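PLISHAM LOUNGE, TABLE AND DESK ITEMS
Friday check, comments added

Table stands level: pass. Gramora says the top holds up for 2000 openings and spills. I'd like to see who counted.

Table edge, splinters: pass. Rounded, no snags on a sleeve.

Walkway beside armchair, 90 cm wanted: fail. The chair creeps toward the table every week – move it back and mark the floor.

Mouse and mouse pad: pass, with doubts. A cloud with a smile on it is still a thing that can slide.

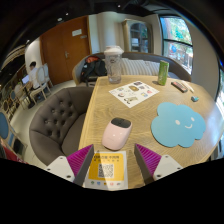
Does the QR card have to stay on the table?
Only until Boltitz puts one on the wall. Paper near the edge ends up on the floor, and then under a shoe.

Sheet of stickers or small pictures: remove or put in a drawer. Second request.

Sofa, gap to heater 300 mm: pass, measured twice. The Fontes form had it as "fine", with no number.

Recheck in 5 days. Chair first.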